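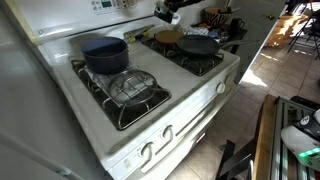
A saucepan on the back burner, its glass lid set down on a crumpled towel in front.

The Street That Used to Be a Canal

If you stand at the low end of Menzies Street on a Thursday, when the delivery trucks are elsewhere, you may notice that the pavement dips toward the middle and that the buildings on the north side all have their front doors a few steps too high. I walked past those doors for years on my way to the bus and never gave them a thought. Then one evening in August I met Flurina Trummer, who grew up above the old Gultik hardware store, and she told me I had been walking on top of a canal.

The Menzies Cut, as the oldest maps have it, was 2,108 feet long. It left the river just below the Dradus mill, ran straight through what was then pasture, and ended in a square basin where the post office parking lot is now. It was dug to bring grain boats up to the mill's storehouses without making them fight the current at the bend, and for a good long while it did that very well. Boats tied up where people now park for the dentist.

Flurina's brother, Reto Trummer, keeps a roll of survey sheets in a closet under the stairs, and he was kind enough to spread them across the dining table for me, with a sugar bowl on one corner and his elbow on another. The earliest sheet shows 3 storehouses along the north bank, drawn as plain boxes, with a footbridge between the second and the third. Two of those storehouses are still standing. One is the Gultik building, with its painted sign nearly gone, and the other is the long brick place where Fornaline made shoe buckles and later buttons. The high front doors make perfect sense once you have seen the sheet - they were loading doors, set level with the deck of a boat riding high in the spring.

The third storehouse burned, and the town seems to have argued for years over what to do with the gap. A later sheet labels it "open ground," and somebody has penciled in a row of little trees that I don't believe were ever planted.

What finished the canal was the railroad, of course, and after that it was mostly a place for ducks and for losing hats. The basin silted up first. The mill stopped paying to have it cleared, and by the time Hermine Brunner's grandmother was a girl you could cross it in dry weather in ordinary boots, if you didn't mind what you brought home on them. Hermine has a letter from this grandmother, written in a beautiful slanting hand, that complains about the smell for a page and a half before getting around to announcing an engagement.

The filling took 3 summers. Most of the dirt came from the hill behind the school, which is why the ball field up there is so nice and flat, and a good deal of the rest was cinders and broken brick. Gion Hubmann worked for the water department before he retired, and he remembers a crew opening the street near the Fornaline building to mend a main. They went down 10 feet and came to squared stones, laid tight, with an iron mooring ring still set in one of them. He had wanted to get the ring out, but the foreman had a schedule to keep, and so the hole was closed up again with the ring still in it. Gion can show you the spot, give or take a manhole cover.

Tomoyo Ichikawa, who rents the upstairs of the Fornaline building for her bookbinding work, has found her own traces. Her floor has a square patch of newer boards where the hoist came through, and on one beam there are rows of tally marks cut with a knife, in bundles of five. She has left her shelves off that wall so the marks stay in view, and she'll let you run your thumb along them if you ask nicely (I did, and it's a lovely feeling).

There is no plaque on Menzies Street yet, though Reto has drafted the wording for one and rewritten it several times over. For now, the best way to see the Cut is to go after a heavy rain. The storm drains are slow at the lower end, and for an hour or so the water lies in a long straight line down the middle of the road, from the dentist's almost to the mill.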